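Getting a Blog Seen: What One Term of Posting Did for Our Class Blog

Project report, Digital Writing option
Kheri Ogola
Handed in Friday, May 26, 2023

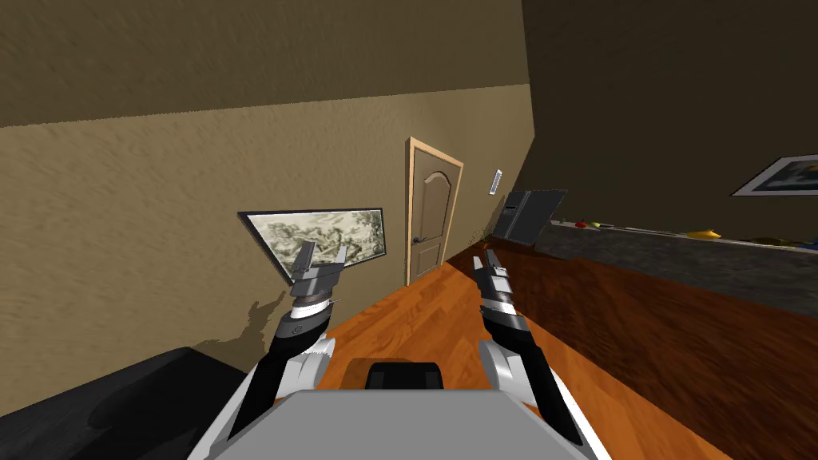

Does being nominated for a blog award bring a small blog more readers?

For a few days, a lot more. After that it depends on how many of the new people find a second post they want to read, and in our case most of them left after one.

Background

The class blog is called Kombo. Started by last year's group, left alone over the summer, picked up again by five of us. Mostly local stuff: cafes, walks, a few book posts, one long series about buses that I still think is the best thing on there. We entered it for the Skindside Blog Prize in the Best Student Blog group. Nominations are open to anyone with an email address, so readers have to put you forward and then there's a short list picked by judges.

I wanted to know if the whole award thing is worth the time. People on other blogs talk about it like it changes everything. My tutor asked for numbers so there are numbers.

What I did

Kept a log of every post we put up during the term. Title, day, who wrote it, number of words, whether it had a share link at the bottom. Then copied the visits from the stats page every Sunday night. Forgot one Sunday and filled it in on the Monday, so that week is a day too long. Haven't corrected for it.

Also put a short form on the blog asking readers how they found us. Four questions. The last one was a free text box and should have been first, because people gave up before they got there.

Wrote to three other bloggers who were up for the same prize. One replied. She runs a knitting and baking blog called Gremel and was really generous with her answers, pages of them.

Results

We put up 39 posts. Before the nomination post the best week had 70 visits, and a fair few of those were us checking the layout. The week we asked people to nominate us we got 298. The week after, 126. Then back down to nearly where we were before, a bit higher, not so much that I'd want to draw a line through it.

The form got fewer replies than I hoped. Most people came from a link a friend sent them. Next was the prize page itself. Search engines hardly showed up at all, which suprised me because we spent two whole class sessions on titles and keywords.

Which posts did people stay for? The bus series. People who landed on part one often went on to part two. The nomination post had the most visits of anything and the fewest clicks to anywhere else. It was basically a thank you note with a link to the voting page, so there was nowhere else to go. Should have put the three best posts at the bottom. Easy fix, didn't think of it till the week was over.

Comments: more than usual in the big week. Nearly all of them said good luck. Nice to get, hard to answer with anything except thanks.

What the other blogger said

Gremel has been up for the prize twice and won nothing either time. She said the first year she posted about it every day and lost email subscribers, the second year she posted once and then got on with her normal recipes, and did better. She also said the night itself was where she met the people she now swaps guest posts with. So for her the use of it was the other bloggers more than the readers. I hadn't planned to look at that and have no data on it, only her word.

She thinks new blogs worry too much about the look. Ours has had three different headers since September so, fair.

Did we win

Short list, yes. Prize, no. It went to Flellorby, a student film blog, and they post twice as often as we do and reply to everyone. Went through their archive afterwards. Every post ends with a question to the reader and a link to an older one. We've started copying that.

Problems with this report

One blog, one term. The visits count our own visits too and I couldn't switch that off without the admin login, which was with somebody who had already left the course. Exam weeks fall in the middle of it all and we posted less then. I can't say how much of the drop was the award wearing off and how much was us going quiet. Both probably.

Also I wrote the nomination post, so I'm not exactly neutral about weather it was any good.

Next time

Enter again. One post about it, with links to older stuff in it. Form question order changed, free text first. Get the admin login before the start of term. Ask Gremel about a guest post, she already said maybe.

The full log is in the shared folder under Kombo, second tab. The first tab is an old version, ignore it.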